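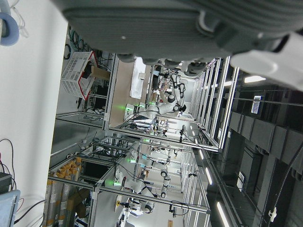
Hetmont has expanded its teleoperation program at the Brarnex laboratory, where operators guide robotic arms through tasks by remote control so that the movements can be recorded and used in training. The program's library now holds 3581 completed demonstrations, against a target of 4000 set for the end of September. A further 200 hours of operator time have been allocated to the work. Partner organization Ojala will begin its review of the recordings on Sunday.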